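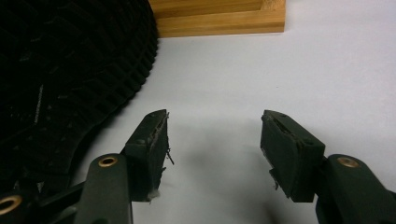
Grønli white table cover

April — posted by Marit Blomqvist

Search the shop Type a product name Go

I've had the Grønli on my own table all winter and I'm still very fond of it! It's a plain white wipe-down cover with no pattern and no border, and it comes in 2 sizes. The small one suits a desk or a folding table, and the long one does a proper six-seater with a bit left over to tuck under.

White sounds like asking for trouble, I know. Tea wipes off with a damp cloth, and so does most felt tip if you catch it the same evening (beetroot took me three goes and some washing-up liquid). Please don't iron it. If it arrives with fold lines, lay it flat somewhere warm overnight and they'll drop out by themselves — mine had gone by breakfast.

I like it best for fiddly jobs: sewing, beads, mending a watch strap, anything where you'd lose a tiny screw on a dark table. Zlata cuts her pattern pieces on hers, though she puts a mat down first, and you should too, as a craft knife will go straight through.

The long size is out of stock until the next Hillaten delivery. Small ones go out within 5 working days, rolled in a tube if you ask, folded if you don't. Unused covers can come back within 14 days.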